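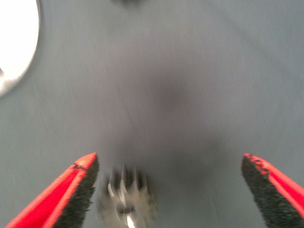
Youssra Abdelaziz wrote to the Otgate Home Pest Desk that she had thrown out every open bag of flour in the house, washed the shelves twice, and was still finding small moths on the kitchen ceiling each evening. Her letter describes the most common difficulty with this insect. The flour had been discarded, but a sack of birdseed in the hall closet had not been checked.

# Clearing Indianmeal Moths From Stored Food

The Indianmeal moth is the pantry moth most often brought to this office. Of the 395 household insect samples submitted from Otgate and Muston last year, it was the single most frequent species. The adult is a small moth with wings that are pale gray near the head and reddish brown or coppery toward the tips. Adults do not feed on stored food. The damage is done by the larvae, which are off-white caterpillars, sometimes tinged with pink or green, that spin silk webbing through grain, cereal, nuts, dried fruit, and similar products.

The moths do not bite and are not known to carry disease to people. Infested food is unpleasant and is usually discarded, but a household that has eaten some of it by accident has little cause for alarm.

## Before You Begin

Set aside an afternoon. The work goes faster if the whole pantry is emptied at one time, and an inspection that is stopped halfway usually has to be repeated. You will need:

- a flashlight
- a vacuum cleaner with a crevice tool
- heavy plastic bags that can be sealed
- warm water and dish soap
- glass, metal, or heavy plastic containers with tight lids
- one or two pheromone traps labeled for pantry moths

Insecticide sprays are not recommended. They do not reach larvae inside packages, and they should never be applied where food or dishes are kept.

## Step 1. Find the Source

Remove everything from the shelves and inspect each item under good light. Look for webbing across the surface of the food, clumps of meal held together by silk, small holes in the packaging, and larvae in the folds of bags and box flaps. Unopened packages must be inspected as well. Larvae can chew through thin plastic and paperboard, and some products are already infested when purchased.

Items that are often overlooked include:

- birdseed and dry pet food
- decorative corn and dried flower arrangements
- spices, dried peppers, and tea
- chocolate and nut candies
- powdered milk
- garden seed
- rodent bait that contains grain

The source is frequently an item that has not been moved for months. Holiday baking supplies bought in December and forgotten at the back of a shelf are a regular example. Mature larvae also wander some distance from the food before they pupate, so a caterpillar on a wall or ceiling does not show where the infestation began.

## Step 2. Discard or Treat

Seal infested food in a plastic bag and take it to an outdoor trash container the same day. Do not leave the bag in the kitchen wastebasket overnight.

Food that shows no sign of infestation but was stored close to infested items may be treated by freezing. Place it in a sealed bag in a freezer set at 0 degrees Fahrenheit and leave it there for at least four days. Large packages freeze slowly at the center and should be divided into smaller bags first. Allow the food to return to room temperature before the bag is opened – this keeps moisture from forming on the contents.

Birdie Yazzie keeps a written list on the freezer door with the date each bag went in. The practice is a sensible one for any household with several items to treat.
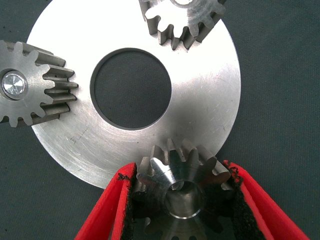

## Step 3. Clean the Storage Area

1. Remove shelf paper and discard it. Pupae are commonly found underneath.
2. Vacuum the shelves, giving particular attention to corners, cracks, adjustable shelf peg holes, and the underside of each shelf.
3. Vacuum along the joint between wall and ceiling, behind picture hooks, and around door hinges. Cocoons in these places look like small tufts of white silk.
4. Empty the vacuum or remove the bag outdoors as soon as the work is finished.
5. Wash all surfaces with warm, soapy water and let them dry fully before anything is returned.

Bleach and ammonia give no added protection against moths and must never be mixed. Bay leaves, mint gum, and similar household remedies have not been shown to stop an infestation.

Empty jars and canisters that held infested food should be washed in hot water, including the threads of the lid. Larvae can crawl up under a screw cap and pupate there.

## Step 4. Store Food Correctly

Return food only in containers that close tightly. Glass jars with rubber gaskets and heavy plastic boxes with locking lids are both suitable. Folded bags held with a clip are not. If an infested product is sealed in a good container, the insects will be confined to it and the rest of the pantry will be spared.

Buy grain products in amounts that can be used within a few months, and place older packages in front of newer ones. Birdseed and pet food are best kept outside the kitchen. Cool storage is also helpful. Below 50 degrees Fahrenheit the moths develop very slowly, and an unheated garage may be used for sealed containers during the winter.
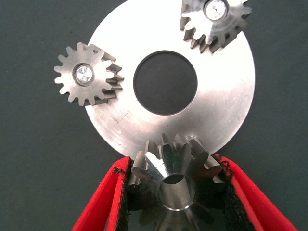 *Small spur gear resting on a metal disc.*

## Step 5. Monitor With Traps

Pheromone traps attract adult males only. They will not end an infestation by themselves, though they are useful for learning whether one is still active. Place the trap near the storage area but away from open food, and write the starting date on it. Replace the trap at the interval given on the label.

A few moths will normally appear after cleaning as remaining pupae complete their development. This alone does not mean that the work has failed. Catches should decline week by week. If moths are still being caught in steady numbers after 30 days, a source has been missed and Step 1 should be repeated, this time including closets, basements, and any room where seed or pet food is kept.

Residents of apartment buildings should inform the building manager if moths continue to appear and no source can be found. The insects may be entering from a neighboring unit or a shared storage room.

## Submitting a Sample

Several other small moths occur indoors, including clothes moths, which call for different measures. Residents who are unsure of an identification may submit a sample. Place adult moths in a small, rigid container with a piece of tissue. Larvae should be placed in rubbing alcohol. Do not attach insects to paper with tape – the wing scales needed for identification are lost. Include a note stating the room in which the insects were found and the foods stored nearby.

*Otgate Home Pest Desk. Revised 29 April 2020.*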